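Model the bench before you cut the rack

Most write-ups of home automation builds spend their length on the arm. I think the arm is the least interesting part of a small cell, and that anyone working in a shared workshop should put the first month into the feeder and a simulation of it.

My own case is ordinary. The job is to pick cylinders from a gravity rack and put them in a bin. At Pinlow we get the bench on Sunday and clear it by evening, so every hour of trial and error on hardware is borrowed. In the simulator I ran 491 pick attempts before ordering any material. Of those, 127 failed, and most of the failures traced back to the rack: a slope too shallow, or a front stop tall enough to foul the lower fingertip.

Gunhild Ketilsson, who shares the bench, objects that simulated contact is fiction. She is partly right. Friction between rolling parts is a guess until it is measured, and my guess was off by some 31 percent. But geometry is not a guess. If a finger hits an end plate in the model, it will hit the printed one too — and the model costs nothing to change. I moved the notch in the end plate 5 times in one evening.

What I would not do is tune grip force or cycle time this way. Those numbers belong to the bench, and people who publish them from a renderer should say so in the first paragraph. 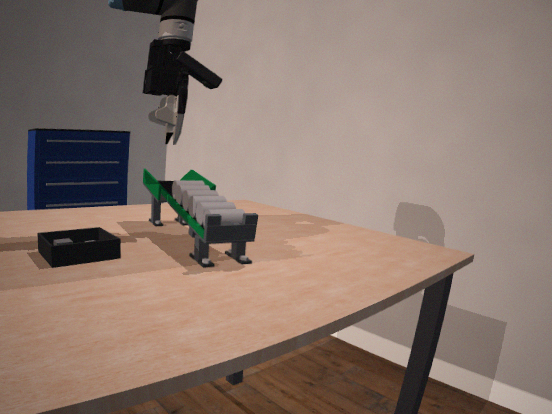

Simulated cell: gripper above the sloping rack, six cylinders loaded, bin alongside.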